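## 4. Setting up the tray station

Applies to the oval tray with center pole, used on a padded table. Complete Section 3 (table leveling) before starting.

**Caution:** Do not lift or steer the tray by the pole. Hold the tray by its rim, with one hand at each end of the long axis.

1. Lay the white padding on the tabletop and smooth it outward from the middle. A strip of bare wood may remain at the left edge. Do not stretch the padding to cover it.
2. Press along the padding with a flat hand. Remove any hard object trapped underneath.
3. Place the tray on the padding with its long axis running left to right, as seen from the working side.
4. Check that the rim is clear all the way around and that no fold of padding is caught under it.
5. Leave at least 20 cm of open padding between the near rim and the front edge of the table. Small metal parts are set down here, outside the tray.
6. Wipe the tray floor with a dry cloth. Light smudges on the padding do not affect use and can stay until the next scheduled cleaning.

The pole should stand vertical when viewed from the front and from one side. If it leans, remove the tray, smooth the padding again, and repeat steps 3 and 4.
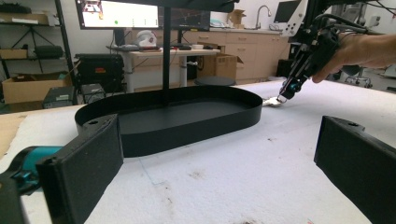
Namiseck, 17 September 2021

This revision replaces the May issue. Changes were entered by Przemysław Pietrzak and checked by Mohammed-Awal Amegashie. Step 5 is new, and the load limit in 4.1 has been lowered.

### 4.1 Loading

1. Set parts on the tray floor one at a time. Do not drop or slide them over the rim.
2. Keep the total load under 700 g.
3. Leave 2 cm clear around the base of the pole.
4. Load both ends evenly — a tray loaded at one end sinks into the padding on that side.

**Note:** Dark parts are hard to see against the matte-black floor. Place bright metal parts first and work outward from them.

### 4.2 Surrounding area

Keep the desk behind the table for items in current use, such as a keyboard or a small bowl. Store boxes, bags and equipment cases on or beside the shelving, away from the table legs.

Record the tray position on form Irneo 100 before moving on to Section 5.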